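4.2 Turnout and coalition lists

The second model tests whether joint lists raised turnout in the districts where two or more opposition parties had run separately at the previous election. The sample covers 213 polling districts, of which 63 had a joint list on the ballot. Districts in Tistora were coded by hand from the October returns, as the boundaries there were redrawn between the two votes.

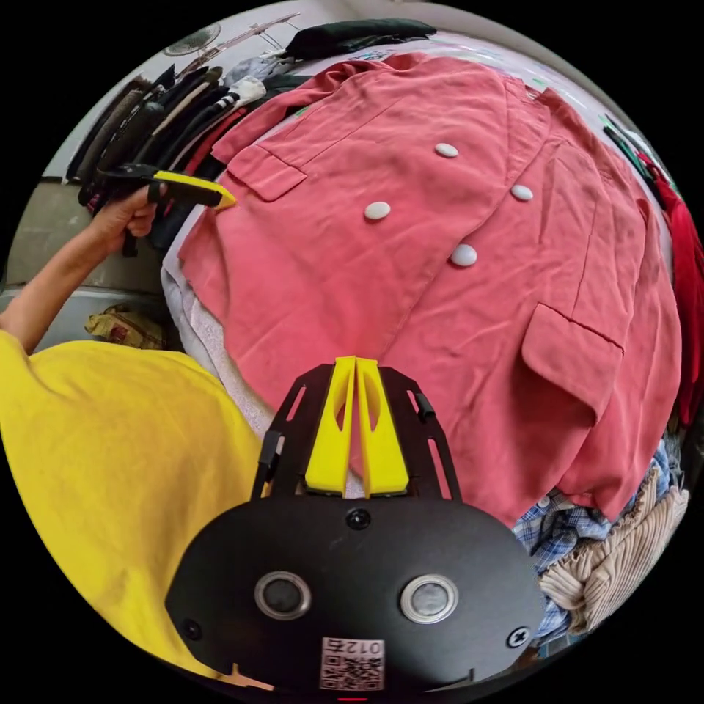

Standard errors are clustered by municipality. The coefficient on the joint-list term is positive but small, and it loses significance once the margin of the earlier contest is included (Figure 3). Dropping the 14 districts in Dadum, where the incumbent ran unopposed, does not change the sign.

Figure 3. Predicted turnout by margin of the earlier contest, districts with and without a joint list.

Ersoy's coding of party splits gives a slightly larger estimate. His data treat a late withdrawal as a joint candidacy; ours do not. We return to this difference in Section 5.

Related items
Ataberk Ersoy: Party splits and late withdrawals
Ballot order effects in Liletti
Redrawing the Tistora districts: a data note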